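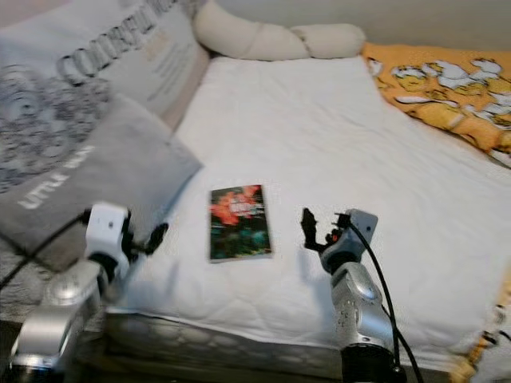

# Can a machine tidy my bedroom yet?

My mother asks me this every May, when she does the big cleaning of her flat and her back starts to hurt. She knows I work near robots, so she thinks I must have an answer. Last year I told her "in five years". I believe I told her the same when I was a student.

So I want to write down what I think now, a little more carefully.

People imagine that the difficult chore is the big one, for example making the bed. I agree that it is difficult. But look at what comes before it. There is a paperback lying on a quilted sheet, and somebody must pick it up. A flat thing on a soft thing is a bad combination for fingers made of hard material. If you press down, the mattress goes down with you. If you close the gripper too high, you get air. If you close it too low, you get a nice handful of sheet and the book slides away. We people push one nail under the cover and don't think about it.

My colleague Tomás Nogueira worked on picking for a warehouse company, Conness, before he came to us. There he had bins, good lamps and boxes with straight sides. He told me that his old system could run for 3,000 picks before a person had to come and help. I asked him how many it would do on a bed. He laughed and said that he would be happy with 5.

I don't think he was joking very much. In a warehouse you can change the work until it fits the machine. In a home you can't ask the family to buy stiffer blankets.

The second thing is deciding. A book stays, this is easy. But the corner between the bed and the wall is where my own bedroom becomes a mess, and I suppose yours too. A crumpled tissue by the bed frame is rubbish. A crumpled small cloth can be a baby's sock or the thing you clean your glasses with. From one meter away they look the same, also to me.

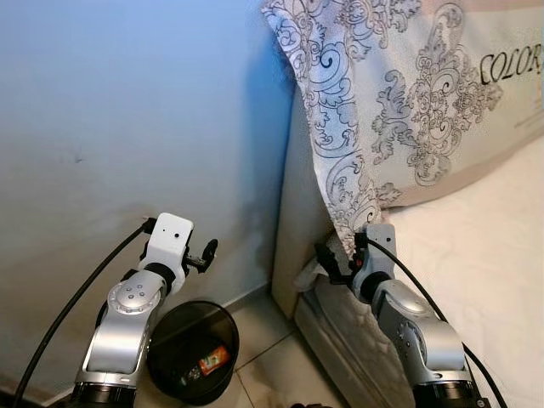 Then comes reaching. The space beside a bed is narrow, the pillowcase hangs down over the side, and a bin on the floor has an opening that is not so large when you come to it with a whole wrist and a cable behind. I have seen an arm let go of a piece of paper perfectly, 2 fingers too far to the left. The paper was on the tiles and the program reported success.

Ravinder Perron, who reads my posts before I publish them, says that I am too negative. He has a small floor-cleaning machine from Jellero, it cost him 800 and he loves it. He is right that this one works. But it does one chore, on a flat surface, and he picks up everything from the floor before he starts it. I asked him who is helping whom – he changed the subject.

What can be done today, in my opinion: towels, if they are all the same size and somebody is patient. Cups from a table to a tray. Rubbish into a bin, when the rubbish is in plain view. What I would not trust yet: a duvet cover, or anything that fell behind the bed.

I will call my mother this evening and say "five years" again. She also wants to know if it can do windows, and I have to ask Tomás about that.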